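Combien de démonstrations pour que la pince apprenne à débarrasser un plateau ?
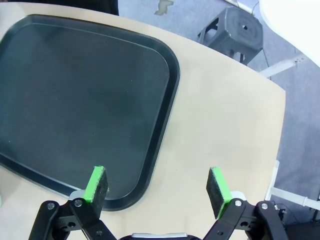 Le contexte et ma demande

Bonjour à tous, et merci d'avance à ceux qui auront la patience de me lire jusqu'au bout (je sais que je fais long, on me le reproche assez à la maison !).

Je prépare un petit jeu d'exemples pour un apprentissage par imitation. La tâche est simple sur le papier : prendre les objets posés sur un plateau gris foncé et les déposer à droite, directement sur la table beige. Je guide le bras à la main, la caméra du poignet enregistre, et le logiciel Umeleck découpe ensuite chaque passage en épisode. J'en ai 31 pour l'instant, tous commencés pince ouverte, un doigt au-dessus du bord du plateau et l'autre au-dessus de la table.

Après un premier entraînement, le bras descend bien, se referme à peu près au bon endroit, et puis une fois sur deux il repart chercher quelque chose alors que le plateau est vide. Il insiste, le pauvre, c'en est presque touchant. Est-ce qu'il me faut simplement plus d'épisodes, ou est-ce que je m'y prends mal dès le départ ? J'ai lu tout et son contraire, un tutoriel parlait même de 3,000 essais, ce qui me ferait passer l'hiver debout devant cette table.

Je précise que je n'enregistre que le soir, toujours avec le même éclairage.

Maxence Pons

Réponses de la communauté

Dragica Mujić

Bonjour Maxence, et bienvenue ! Ne vous découragez surtout pas, je suis passée par là en juillet avec une tâche très voisine et j'ai bien cru tout envoyer promener.

À mon avis, il vous manque des fins. Si tous vos épisodes s'arrêtent dès que le dernier objet est lâché, le modèle n'a jamais vu quoi faire devant un plateau vide, alors il recommence ce qu'il connaît. Enregistrez-en une bonne quinzaine où le plateau est vide dès le début et où le bras ne fait rien d'autre que retourner tranquillement à sa position de repos. C'est ennuyeux à filmer, je vous l'accorde, mais chez moi la différence s'est vue dès l'entraînement suivant. Pensez aussi à prolonger les épisodes normaux de quelques secondes, pince ouverte, bras immobile.

Pour la quantité, visez 100 épisodes soignés avant de vous poser la question des milliers. Et variez ! Tournez un peu le plateau, rapprochez-le du bord de la table, enregistrez le matin et en fin de journée. Sur votre photo la lumière est très forte dans le coin en haut à droite, tout ce qui est blanc y est un peu mangé. Ce n'est pas grave en soi, mais si c'est pareil à chaque prise, le modèle risque de s'y accrocher et de se perdre le jour où vous tirerez le rideau. Même remarque pour le tabouret au fond : déplacez-le de temps en temps, cela ne coûte rien.

Dernière petite chose, surveillez les traces claires sur le plateau. Le mien en avait aussi, et la pince allait gentiment essayer de les ramasser. Un coup de chiffon avant certaines séries et pas avant d'autres, et elle a fini par les ignorer.

Tenez-nous au courant, cela m'intéresse beaucoup !

Ross

Vérifie la fréquence d'enregistrement. Moi j'étais à 15 images par seconde côté caméra et pas pareil côté moteurs, tout était décalé.

Flumilitz

Je rejoins Dragica sur les plateaux vides. J'ajouterais : jetez les épisodes où vous avez hésité. On a toujours envie de les garder parce qu'on y a passé du temps, mais une hésitation de la main, le modèle l'apprend très bien, hélas. J'en garde une copie dans un dossier à part, au cas où, et je ne l'ai encore jamais rouvert.

Dernière mise à jour : 2019-11-08

Sujets similaires
Umeleck : fusionner deux séries d'épisodes
Caméra de poignet, comment fixer l'exposition ?
Reprendre un entraînement interrompu
La pince se referme trop tôt sur les petits objets
Table Kivik ou plan de travail fixe pour un bras léger ?

Nous contacter | © Entraide Kivik | Haut de page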